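Religious Education Fieldwork Needs a Written Standard
Everett Lindqvist

A visit to a place of worship is now a fixed item in most teacher training courses in religious education. Its content is not fixed. At Ridgeway, trainees spend a full morning at a gurdwara and complete a worksheet afterward. At Feltus, the same module is met by a 32-minute stop at a Quaker meeting house, with no follow-up. Both appear on the transcript as one unit of fieldwork.

I think the unit should be defined by its output. Each trainee should submit a lesson plan of no more than 1,000 words that uses at least one thing learned from the host and could not have been taken from the textbook. Hours on site are easy to record and say little about what was learned.

Anika Whitfield, who coordinates placements at Ridgeway, objects that a written task turns hosts into source material. The risk is real. It can be reduced by sending the host a copy of the plan before it is graded and allowing corrections of fact. Factual errors about dietary rules and the order of service are common in trainee work, and hosts are the people best placed to catch them.

Cost is a weaker objection. Grading one short plan takes less staff time than arranging the bus. The module review opens in November, and the definition of the unit should be on its agenda.

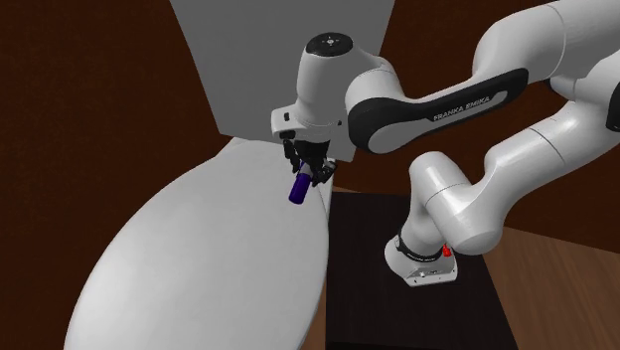 Who should correct factual errors in a trainee's lesson plan?
The host community, which should receive a copy before the plan is graded.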